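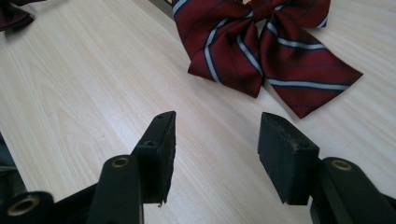 ## Bow ties: storage, pressing and re-tying

The January stock check at Tully listed 1131 neckwear items, of which 198 were bow ties. Most of the faults recorded were creases at the knot. The notes below replace the old sheet and apply to woven striped ties as well as plain ones.

**Before storage**

Undo self-tie bows completely. A knot left in place sets a fold across the narrow part of the band, and pressing removes it only in part. Pre-tied bows stay as they are, but should lie flat with nothing on top of the loops. Do not clip anything to the tails.

Striped cloth needs one further check. Look along each diagonal band under a side light. If the edge lines waver, the cloth has been pulled off grain and should be eased back by hand before any heat is used. Dark red and navy cloths also show lint more than most, so brush first, following the line of the stripe.

**Pressing**

1. Read the fibre label. If there is none, treat the tie as silk.
2. Set the iron to its lowest heat, without steam.
3. Lay a dry cotton cloth over the tie.
4. Press down and lift. Sliding the iron stretches bias-cut cloth.
5. Stop short of the edges. A rolled edge that has been ironed flat will stay flat.
6. Leave the tie on the table until it is cool.

**Re-tying for display**

Adjust the band before starting. Start with one end slightly longer than the other, and form the front loop from the shorter end. When the knot is closed, pull on the loops to tighten and on the flat ends to loosen. The ends of a pointed pattern should show a little beyond the loops. Matching the stripes on both sides is not required and takes more time than it is worth.

**Trays**

The Clarska trays have now been divided, giving 396 compartments, nearly 93 of them wide enough for a pre-tied bow. The Tillico boxes are too shallow and should be kept for pocket squares.

Corrections to Cormac Ó Flaithearta at the Tully workroom. Replacement pressing cloths are in the drawer under the cutting table.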